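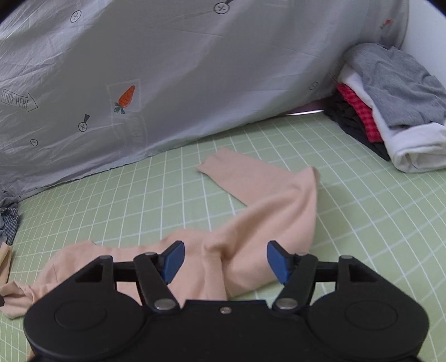
Unit 6: Looking after the hand-held gripper
Wusville Technical Evening Program, Automation Maintenance
Handout revised 7 Apr 2026

Read this before the bench session. The bench session assumes you have.

The Otov service sheet for this tool is one page long and most of it is a parts list. It says the linkage is "maintenance free for normal use." I would like to know whose use that is. Tights, shirts and bedding shed lint, and lint ends up on rails and around pins. Treat the phrase as advertising and inspect the tool anyway.

Parts you need to know

Base: the flat black body. The two big round housings belong to it. Leave them closed in this unit.
Center block: the raised part between the housings, with a small screw head near its top edge.
Finger arms: two, angled inward toward each other, each with a larger pin at the lower end and a smaller one at the upper end.
Rails: two, black, horizontal. The arms slide along these.
Pads: blue, one per finger. These are the parts that touch the cloth.

Where the trouble usually is

Students go for the motor or the software first. In my experience of this tool on laundry work, the order is pads, then rails, then pins, and the electronics a long way behind. I can't prove that order holds for your tool. It holds for ours, and our log has 294 entries in it, a good many of them badly written.

Sheer knit is a fair test because it forgives very little. A pad with a nick in it will pick up a folded sweatshirt all day and then snag the first pair of tights you give it. If somebody tells you the gripper is fine because it passed on towels, ask what else they tried.

Inspection, power off

1. Wipe both pads with a dry lint-free cloth. Run a fingertip along each edge. Any burr you can feel is a burr that will catch.
2. Open the jaws by hand and look along the rails from the side. Pick lint out with a wooden stick. No compressed air - it drives the lint into places you can't reach.
3. Hold the base still and rock each arm at its lower pin, then at the upper one. Write down which pin has play. "A bit loose" is not an entry.
4. Check that the screw on the center block is seated. Do not tighten it "to be safe." We have stripped two that way.
5. Close the jaws slowly. The pads should meet flat. If one corner touches first, stop and go to the alignment notes in Unit 8.

Trial on cloth

Lay one thin item on a smooth, flat sheet and keep folded clothes off to the side. Leave the item bunched. A garment pulled out flat is harder to pinch and tells you more about the table than about the pads. Bring the open jaws over a fold, lower, close, lift, put back. Do it 8 times and log every attempt, including the ones you would rather forget.

Lubrication

The Gresow distributor sells a dry film spray for the rails and claims 1000 hours between coats. I have not seen the test behind that figure and neither has anyone I asked. We started a coated and uncoated comparison in February and so far I can't tell the two tools apart. Until I can, the course rule is no lubricant. Oil on a rail finds its way to the pad, and then to the laundry.

Reading

Szűcs, bench notes on linkage wear, sections 1 and 2 only. Section 3 argues for replacing pins on a fixed schedule. Read it if you like, but look hard at how few tools the argument rests on.

Due next session: one completed inspection sheet per pair, with the trial log stapled behind it.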